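Purkance adds paired sorting bins to its bench range

Purkance will start shipping a twin-bin sorting station in June. The station uses two gray sheet-metal bins with sloped inner walls, placed rim to rim on a wooden table and held by bar clamps at the shared edge. No holes are drilled in the tabletop.
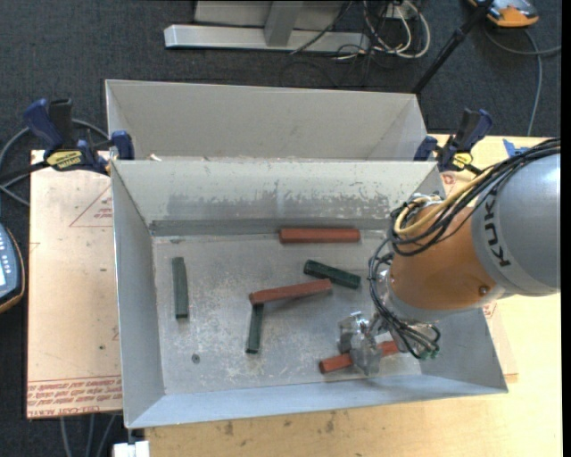
Siu-ming Sin

Red and green wooden blocks serve as the standard load for bench checks. They are dropped into the front bin without any set order, so that some cross or rest on others, and the second bin is left clear to receive them. The sloped walls return parts to the floor of the bin – a square corner tends to trap them.

Each bin was cycled 800 times before release. Wear was limited to surface scuffing, and the rims stayed aligned for over 50 hours between clamp adjustments.

"Users asked for a bin that can be moved by loosening a clamp," said Rohani Chong, product manager at Purkance. "Changeover now takes four minutes."

Replacement bins are sold singly and fit existing Purkance tables.

Press contact: Siu-ming Sin, Purkance | © Purkance. All rights reserved. | Back to top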